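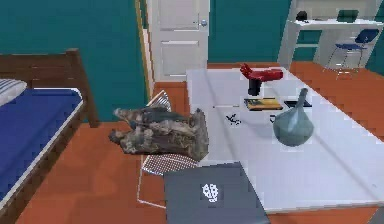

Frequently asked questions about the bedroom arm

I get the same emails over and over (which I love, keep them coming!), so I've finally put the answers in one place. If yours isn't covered, the contact form at the bottom of the site still works, though I only get round to it properly on a Wednesday evening.

What are you building?

A tabletop robot arm that can pick things up off a long table and put them down somewhere sensible. It's called Plotov, and before you ask, the name doesn't mean anything, it was a typo in a folder name and it stuck. I'm building the real one on a bench at Arnura, the shared workshop where I rent a shelf and half a drawer, and I do the simulated side at home on my own computer in the evenings.

Why bother with a simulator at all?

Money, mostly! I stripped the teeth off two gearboxes in the first month by driving the arm straight into the bench. In the simulator I can drive it into whatever I like, reset, and have another go before the kettle's boiled. It also means I can work at midnight without the people downstairs hearing a stepper motor whining away.

Why is your test room a bedroom?

I wanted somewhere messy and domestic. My first test world was a grey floor and a cube, and the arm got terribly good at grey floors and cubes and was hopeless at everything else. So now there's a bed with a blue sheet, teal walls, a panelled door, a folding chair, a wire-mesh chair and a long white table with bits and bobs on it. The colours matter more than you'd think. A white table against a white door is a proper headache for my edge finder, and I'd much rather meet that headache at home.

Where do the objects come from?

All over the place. Some I modelled (badly), some came from free model packs, and some were swapped with other people on the Kongkaew forum, which is a small and very friendly board for home robot builders. I've got 1,771 models in the library now, and plenty of them are rubbish. I keep the rubbish ones too. A lumpy thing with no obvious handle is far better practice than another mug.

What's the hardest thing to pick up?

Long-necked vases. The arm goes for the neck every single time, like a toddler, and then the round bottom swings about and everything goes over. I've tried telling the planner to prefer the widest part it can get its fingers round, and that helped a bit, but then it ignored necks on things where the neck was the right choice. Still fiddling with this one.

Flat things come a close second. Anything the shape of a phone or a thin book lying on its face gives the fingers nothing to get under. My current trick is to push it towards the table edge until a bit pokes over and pinch it from there. It works in simulation. On the bench I've had to put a cushion on the floor.

Your rock is floating! Is that a bug?

You wouldn't believe how many of you write in about floating objects. In my setup there are two usual causes. Either the model's origin is miles away from its middle, so it gets put in the wrong spot, or the collision shape is a great big box round a craggy object, so it rests on thin air. For the first one, open the model, move the origin to the centre and save it again. For the second, swap the box for a convex hull split into pieces. I use up to 20 pieces, and past that my computer starts to sulk.

If it still hovers after that, check gravity is switched on for that object. Yes, I have lost a whole evening to that tick box.

Why does it all look so blocky?

I render small on purpose. The little camera on the real arm isn't up to much, so there's no point teaching the software on gorgeous crisp pictures it'll never get in real life. Small pictures also mean I can get through a lot more runs overnight.

How many tries do you give it before you change something?

A batch is 100 picks, with the objects shuffled in between. I used to fiddle with the settings after every silly failure and never knew which change had done what. Now I make myself wait for the whole batch, write one line in the notebook, change one thing and go again. Dull, but it's saved me so much muddle.

Do I need a fancy computer?

No. Mine's a second-hand desktop with a fan that rattles. Turn off shadows if it's struggling, keep the number of objects on the table low, and close your browser (I know, I know).

What controls the real arm?

A Vovitz board, which is a little controller a friend of a friend makes in small runs. It takes the joint angles from my laptop and sends them on to the motors. Any controller that lets you read positions back will do. If it can't read back, you're guessing where the arm is, and I've got the dent in the bench to show for that.

Can I have your room file?

Yes! It's on the downloads page, along with the object list and my settings. The folding chair has a dodgy hinge that I keep meaning to fix, so don't let the arm lean on it.

Can I come and see the arm?

If you're a member at Arnura, just come and find me, I'm at the bench by the big sink most weekends. If you're not, we've got an open evening in April. Bring something awkward for it to pick up, so long as you don't mind it being dropped.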